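Heat Tools and Heat Protection at the Styling Chair
Speaker notes, Flametbridge Salon Education
10 October 2025

Slide 1. Welcome

Welcome the group on behalf of Flametbridge. State that the session covers flat irons, curling irons and the products applied before them. Coloring and chemical straightening belong to the July course and will not be covered today.

Ask those with their own tools to leave them unplugged until the practice period.

Slide 2. What heat does to hair

Hair holds a small amount of water even when it feels dry. When a hot plate closes on a damp section, that water turns to steam and can damage the strand from the inside. Damage of this kind does not wash out. It can be trimmed away, and a conditioner may make it feel smoother for a time, but the strand does not heal.

Pause after this point. It is the reason for most of what follows.

Slide 3. Before the iron is switched on

Ask every client when the hair was last colored or lightened. Check the ends by hand. Note any section that feels rough, gummy or much lighter in weight than the rest.

The hair should be fully dry for a flat iron unless the maker of the tool states otherwise. The nape and the area behind the ears are the sections most often left damp.

Slide 4. Applying Mahuika spray

Mahuika is our standard protectant for classroom use. Apply it in sections, hold the bottle a hand's length from the hair, and comb through to the ends. Two light passes are better than one heavy one. Allow the spray to dry completely before the iron touches the hair.

Remind the group that a protectant lowers the risk of damage and does not remove it. Please do not tell clients otherwise.

Slide 5. Setting the temperature

The classroom Zaria irons are marked in degrees Fahrenheit. Begin at 324 for healthy hair of medium thickness. Fine or lightened hair should start lower, and coarse hair may need more. Raise the setting only after a test section has been checked.

If a section needs more than 2 passes, stop and look at the size of the section first. It is usually too wide. Show the correct width on the training head - no wider than the plates and thin enough to see light through.

Slide 6. Care of the tools

Unplug the iron and let it cool before cleaning. Wipe the plates with a soft damp cloth. Product left on the plates will drag on the hair and can leave marks. Scouring pads must not be used, as they scratch the coating.

Cords should hang loose in storage. Wrapping a cord tightly around the handle strains the wire where it enters the tool.

Slide 7. Practice period

Each pair works on one training head and changes roles halfway through. Sterkard heat mats are to be placed at every station before any iron is plugged in. Irons rest on the mat at all times when not in the hand.

Walk the room during this period. Watch for fast, uneven strokes and for irons held still near the root. Correct quietly and at the station, and save general remarks for the end.
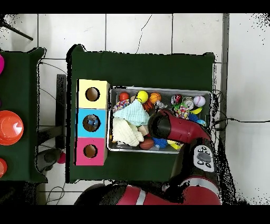 Slide 8. Questions and close

Take questions for as long as the schedule allows. Ask participants to switch off and unplug their irons before they return to their seats. Attendance forms are to be signed and left at the front desk.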